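Estia Home Guide – Section 13: Boxing up the bathroom bottles

If you have worked through the kitchen and the linen by now, well done, and do put the kettle on before you start this one. The bathroom is a small room, but shampoos, conditioners and body washes are the things most likely to spoil a move, so we like to give them a box of their own.

What you will need: one small Coststead carton (the 16-litre size is plenty), packing tape, cling wrap, a few old face washers and a marker.

1. Tape the bottom of the carton along the centre seam, then once more across it. Bottles are heavier than they look!

2. Wipe each bottle dry, paying attention to the underside, where the soapy puddles like to hide.

3. Lock the pumps. Most turn and click when pushed down, although some only twist at the collar. If yours won't lock, unscrew it, lay a square of cling wrap over the neck and screw it back on.

4. Stand the bottles upright along one side of the carton, nice and snug, with the labels facing you so you can find your favourite colour again at the other end.
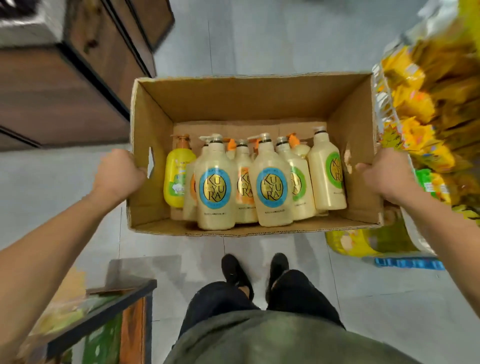

5. Fill whatever room is left with the face washers, rolled up firmly. Sponges and bath mitts do just as well, and they have to travel somewhere.

6. Lift the carton an inch or so by its handle holes and give it a gentle tilt. If anything slides, add another washer.

7. Write BATHROOM – THIS WAY UP on two sides.

Note: A carton without top flaps is fine for a short trip across town – simply lay a folded towel over the pumps. For anything longer, choose one that closes.

Caution: Please keep bleach and drain cleaner out of this box altogether. They have their own instructions in Section 16.

Caution: Don't stack anything on top of the pumps, even a light bag of towels. Carry the carton with a hand on each side, and put it on the floor of the car instead of the seat.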